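27 Oct 2021

I keep a log of my thyroid results in a plain text file, one line per blood draw, and last week I finally sat down to work out why the lines from this spring don't agree with each other. What follows is mostly notes to myself. I am not a doctor, and none of it should change what anyone swallows in the morning.

## The discrepancy

The test in question is TSH, the hormone the pituitary gland puts out to tell the thyroid to work harder. I have been on the same dose of replacement hormone for long enough that the number should sit more or less still. In May I had two draws, and the second result was well above the first. Same dose, same brand of tablet, no missed days that I had written down.

The first reaction in my doctor's office was to raise the dose. I asked to wait, and the office agreed to a repeat. The repeat landed between the other two, which settled nothing.

So I listed everything that differed between the draws. The first was sent to Kerar, the lab my old clinic used. The second went to Riedl, because the new clinic in Rilstead has its contract there. The first was taken in the middle of the afternoon and the second before breakfast. I had also started a hair and nail supplement between them, on the advice of a magazine.

## Time of day

TSH follows a daily rhythm. It climbs in the late evening, peaks during the night, and falls through the morning to a low point in the afternoon. An early draw will read higher than an afternoon draw in the same person on the same day, and for people near the edge of the reference range that alone can move a result from "normal" to "flagged."

Neither lab prints the draw time next to the result. Kerar prints it in the header, in a small font. Riedl prints the time the sample was received, which in my case was several hours later and made the early draw look like a noon draw. I only noticed because I had kept the parking receipt.
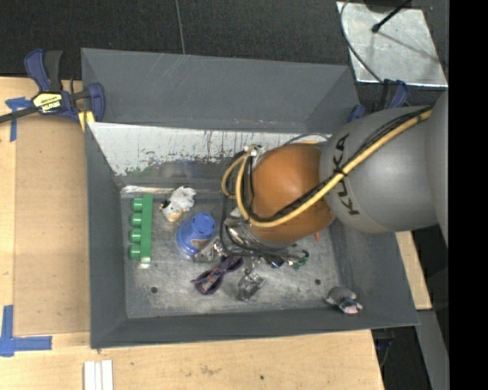 Food seems to matter too, though less. Some published work shows TSH dropping a little after a meal. I couldn't find anything that separated the effect of the meal from the effect of the clock to my satisfaction, so I have filed it under "keep constant and stop reading."

## Biotin

The supplement was the more interesting item. Many lab tests of this type use biotin, a B vitamin, as a kind of glue inside the test itself. If there is a lot of extra biotin in the blood, it gets in the way of the glue. Depending on how the test is built, the result can come out falsely low or falsely high. For TSH the usual design pushes it low. For free T4 the usual design pushes it high. Put together, the two errors look like an overactive thyroid in someone who is perfectly well.

My supplement was the Jondmont one in the brown bottle. The label lists biotin as a percentage of the daily value, and the percentage is large enough that I read it twice. It does not mention blood tests.

This cuts the wrong way for my problem. Biotin should have pushed my second TSH down, and it was the higher of the two. Either the Riedl test isn't of the affected type, or it is and the real number was higher still. I called their client line and was told the test method is "available to ordering providers." My ordering provider's office had not heard of the question before but did send it on. The answer came back in a week: different design, no biotin in it at the dose I was taking. That removed one suspect.

I stopped the supplement anyway. My nails have not commented.

## Two labs, two ranges

The last item is dull and probably explains a fair share of the gap. Different makers' TSH tests do not give identical numbers on identical blood. Each lab sets or adopts its own reference range to go with its own equipment, and results are meant to be read against that range only. Copying numbers from two labs into one column, as I had been doing, throws that information away.

My file now has these fields on each line:

- date and time of draw
- lab
- result and units
- that lab's printed range
- hours since last tablet
- anything new taken in the past two weeks

The "hours since last tablet" field matters more for free T4, which goes up for a few hours after a dose. I now take the tablet after the draw. The nurse suggested this on my first visit to the old clinic, and I evidently did not write it down.

## Cost

The repeat was not covered. The plan treats a second TSH inside 90 days as not needed unless the dose has changed, and mine hadn't, because the whole point was to avoid changing it. The first bill was $580, which included a panel I had not asked for. I called, the panel was removed, and the corrected bill was $400. I am still arguing about that one. The cash price on the lab's own website is a good deal lower, but it can't be applied after a claim has been filed. If you are paying for one of these yourself, ask for the cash price before the needle goes in.

## Where it stands

The dose is unchanged. I have asked for all future draws to be sent to Riedl, before breakfast and before the tablet, and the clinic has put a note to that effect on my chart. With one lab and one time of day I should have a usable baseline after two more results. The old Kerar lines are still in the file, moved below a row of dashes.

The next draw is booked. I have set a reminder to write down the time on the back of my hand.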